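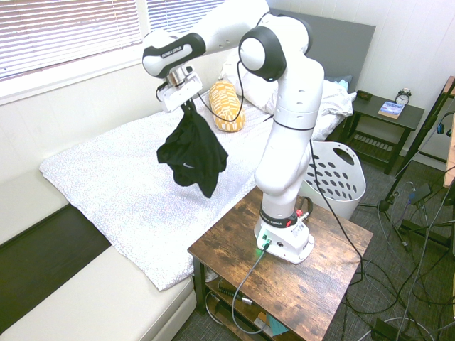

Nirano has stopped the unattended part of its laundry trial in Nillonthorpe after a robot arm moved by itself when a paused task was resumed. Nobody was hurt. The trial takes place in a furnished bedroom, where the arm lifts clothes one by one from the bed and puts them into a basket. The arm is fixed on a wooden side table which stands close to the bed, and it picks up a garment by pinching one spot near the top, so that the rest hangs free over the blanket. In this position the cloth can swing, and a sudden movement of the arm brings it much farther than the operator expects.

The incident happened in the afternoon, 44 minutes after the start of a session. The operator had paused the task to straighten the bedding. According to the short report which Nirano has given to its partners, the arm was holding a black garment at this moment. When the operator pressed resume, the arm did not continue from where it was. It went back toward a position it had left before the pause, at the normal working speed, and passed over the corner of the bed where the operator had been bending a few seconds earlier. The garment caught on the handle of the basket and pulled it over. The operator pressed the stop and the arm was halted.

The cause was found the next morning in Multach, the control software that Nirano writes for its own use. During a pause, Multach should throw away all the movement commands which are still waiting. In this case it kept 15 of them. After the resume it sent them out in the old order, before it read the real position of the arm again. The mistake came in with an update in March, and it could only appear when the pause was pressed between closing the gripper and the end of the lift.

"We tested the pause many times, but we tested it with the arm empty or with the arm at rest," said Kimutai Ondieki, who is responsible for safety in the trial. "We did not test it enough with a piece of clothing in the gripper. It is a simple test and we should have had it on the list."

Ondieki's group then went through the records of all earlier sessions. Out of 2805 lifts, 63 had been paused at the dangerous moment. In most of these the old commands and the new ones were so similar that no difference could be noticed by eye. In four cases there was a small jump, and operators had written it down as a slip of the cloth.

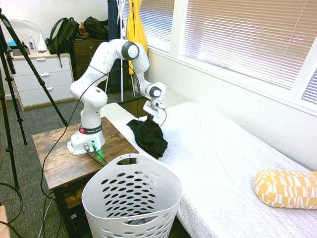 Those notes are now a subject of their own. Operators have a form with a fixed set of words for what goes wrong, and "slip" was the closest word for a movement that looked odd. From this month the form has a separate line for any motion that the operator did not ask for, and one entry on this line is enough to end the session for the day. The operator does not need permission from anyone to do it.

The other changes concern the room. A line of tape has been put on the carpet to show how far the arm can reach, with extra distance added for a long garment such as a pair of trousers. No one may cross it during a pause unless the arm has been put into its locked state. Before this, a pause in Multach was considered enough. The basket will also have a marked place on the floor, because it was often pushed a little by foot during the work and the operators had different opinions on where it belonged.

Abubakari, the company that rents the flat to Nirano and has two other tenants on the same floor, asked for a written explanation and received it. It has agreed that the attended sessions can go on. Sessions in the evening, when only one person watches the arm through a screen in the next room, remain stopped until the corrected version of Multach has been checked by someone outside the team that wrote it.

Ondieki said the correction itself took less than a day. The new pause test is slower work, for it must be done with wet and dry clothes, with light and heavy ones, and at each stage of the lift. He expects to have the results in August, and the partners will receive them before the evening sessions start again. Until then the arm also runs at a reduced speed for the first movement after every pause.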